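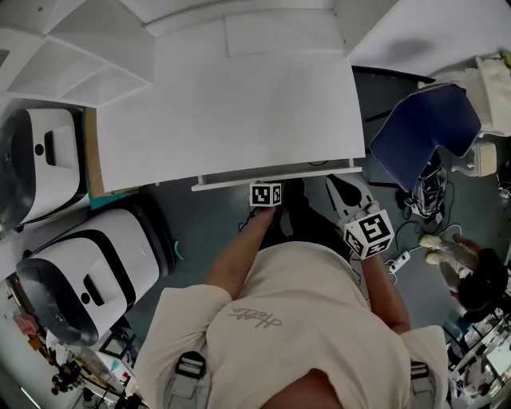

Okay, progress report time! Since you were kind enough to pay for the back room refit at Uvgate, I figured you'd want to hear how it's going in plain words and not just see the invoices. The short version is that the storage side is nearly where I promised and the floor is still a headache. The white units are in along the wall, the big low one with the flat top and the open one with the square compartments, and I love how much lighter the place feels with all that white against the dark gray-green floor. What I don't love is the tangle of black cables and the power strip by the navy seat. That corner is my next job and I'll get to it below.

Storage first. The open unit came from Hedegaard and I have nothing but nice things to say about it. It went together in one afternoon (with a break for pizza), and the compartments are deep enough for the archive boxes, which I had measured three times and still worried about. Of the 502 items on the old inventory sheet, 95 are still waiting for a home. Most of those are awkward shapes: rolled maps, the long rulers, that heavy paper cutter. I'd like to put them in the low cabinet, but the doors on it came with the wrong hinges and Claltix is sending new ones. I've called them 2 times already and they were very pleasant both times, so fingers crossed.

The countertop is in too, and people started using it before I'd even peeled off all the plastic, which I'm taking as a compliment! I had planned on a darker finish, you may remember, and we went back and forth on that in the spring. I'm glad you talked me into white. It shows every coffee ring, sure, but you can find a dropped screw on it in no time.

Now the cables. My original plan was a plain cover strip along the floor, and I priced it that way. Having lived with the room for a few weeks, I think it would be a tripping spot right where folks walk between the seating and the counter. I'd much prefer a tray fixed under the counter, with the power strip mounted inside it. Cuvero makes one in the right length and quoted me $200 with the brackets. There's enough left in the small parts line to cover it, so I'm asking for your okay to move the money over and not for anything extra.

Other bits and pieces: the paint on the wall needs one more coat near the door, the labels for the compartments are printed but not stuck on (I keep changing my mind about the order), and the old metal shelves have gone to the school down the road, who came and picked them up themselves.

If the hinges show up on schedule, I should have the low cabinet filled and the inventory sheet closed out by October. I'll send the receipts in a separate envelope, along with the updated floor plan. Let me know about the tray when you get a chance, as the quote is only good through the end of the month.

Comments

mapdrawer: Please, please put the rolled maps somewhere they can lie flat. The last cupboard bent half of them.

Northside reader: Yes to the tray! I've caught my foot on cables in every office I ever worked in.

pattycake: Are the labels going to be alphabetical or by subject? I vote subject.

mapdrawer: Subject gets my vote too.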